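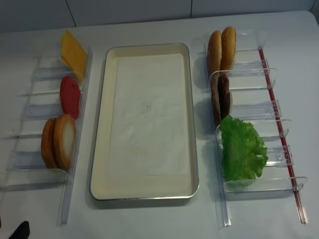 Mercredi 29 juillet 2026

Repris le poste hamburger ce matin. Plateau au centre, papier à plat dans le fond, un présentoir transparent de chaque côté, tous deux en biais. Disposition Rikik, page 36 du classeur, que je conserve pour l'instant. À gauche : fromage au fond, tomate devant, bases de pain en tête de rangée. Le biais raccourcit le trajet de la main vers le plateau.

Noelia Cifuentes préférerait les présentoirs parallèles au bord de la table. Argument de nettoyage, recevable. Essai reporté à septembre. 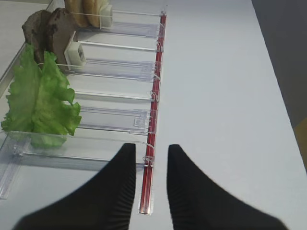
Reste la question des poussoirs. Une tranche rigide avance bien dans sa rangée ; une feuille de salade se plie, déborde sur la séparation et freine l'ensemble. J'ai noté 52 mm de largeur utile par rangée, cote Hatari. C'est peu pour une feuille frisée. Deux options : tailler les feuilles, ou supprimer une séparation. Je penche pour la seconde — moins de travail en amont.

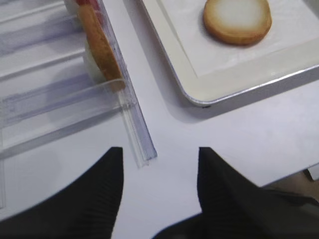

Pourquoi ranger les pains sur la tranche et pas à plat ? Sur la tranche, chaque moitié se prend par ses deux faces sans toucher la suivante, et la mie ne s'écrase pas sous le poids d'une pile.

Noté aussi le jeu entre deux moitiés voisines. Trop serrées, elles se marquent ; trop lâches, elles penchent.

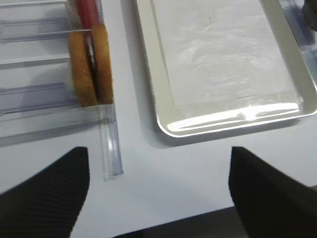
Une légère inclinaison est tolérable tant que la croûte reste accessible par le haut. Au-delà, il faudrait une cale. Demander à Skarevari le prix de la cale en acrylique, référence 183, et le délai. Laver les rails à l'eau tiède, sans alcool, qui fissure la matière.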